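Cirwood Automation Lab, Unit 2
Setting up and looking after the Bravo gripper
Handout, Sep 21, 2018

Read this before you touch Bravo. Bravo has been touched by a great many people who planned to read it afterward, and the scratches are still there.

We do everything in the simulator first. A simulated finger costs nothing to drive through a table. The real ones come from Ziver in Brurnstead, who close for most of January, a fact each class discovers on its own.

1. Before you start

Load the cell file and check that it is yours. The last group's file will open just as cheerfully and will have the speed turned up. Set the speed override to 2 percent. Yes, it is slow. Bring a snack, and eat it outside.

Home the arm, then the gripper, in that order. Doing it backward gives you error 254, which the manual describes as "general." Clear it, home both again in the right order, and write it in the log. The log does not judge you. I read the log.

2. Checking the fingers

Turn the wrist view on and look at one finger at a time. You want to know three things: whether the pad sits flat on its finger, whether the gap beside the finger is even from top to bottom, and whether any fastener is standing proud of its housing. In the simulator all of this will be perfect, so use it to learn what perfect looks like. You won't be seeing it again on the bench.

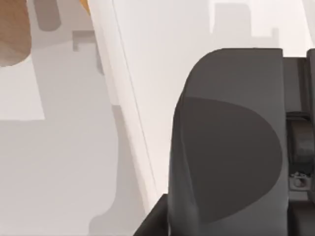 3. Changing a pad

Power off and lock out. On the real gripper, back the pad screws out by hand and put them in the tray. The floor is not the tray. Wipe the seat with a dry cloth, set the new pad in, and start both screws before tightening either one. If a pad rocks under your thumb, there is grit behind it. Take it off and wipe again. Tightening harder is a popular fix and has never worked.

4. Running it in

Open and close the empty gripper for 200 cycles at low speed. Stay with it. Listen for a click on the closing stroke; a steady hum is fine, and a hum that stops is not. Afterward, repeat the checks in section 2 and compare them with your notes from before the run.

5. What to hand in

Your log page, your before and after notes, and one paragraph on what you would do differently. "Nothing" has been submitted before. It was marked accordingly.

Unit 3 covers the feeder. Wear closed shoes.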